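# Finding an Old Memorial Marker on a Hillside

Start with paper, because most of the walking you save will be saved at a desk. Look for the dedication notice in the local newspaper and note every landmark it mentions: a fence line, a creek, a fire road. For the Brondatbridge marker, the notice gave an elevation of 1,126 feet and the words "above the second culvert."

Next, get a map from the year of the dedication. Trails move. Ours showed a spur that is missing from every current map, and Leszek Pietrzak traced it onto a new one in pencil.

Ask for permission before you go off trail. In a park, call the ranger office. On private land, get the owner's answer in writing.

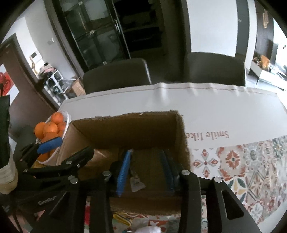
Divide the search area into strips and walk them one at a time, two people per strip, close enough to talk. Go uphill when you can - it is easier to see the ground under low brush from below. Mark the end of each strip with flagging tape and take the tape out when you leave.

A metal probe works better than a shovel. Push it in gently every foot or so where the ground looks flat. Stone gives a dull knock and bronze rings a little.

If you find the marker:

- Save the coordinates on two devices.
- Photograph it before you move any leaves or soil.
- Clean it with plain water and a soft brush. No wire, no soap, no polish.
- Leave it where it is.

Send the location to whoever manages the land, and to the family if you can reach them. Gunhild Dalsgaard wrote to the relatives in our case and had a reply in June. They asked that the exact spot stay off the internet, so it is not on this page.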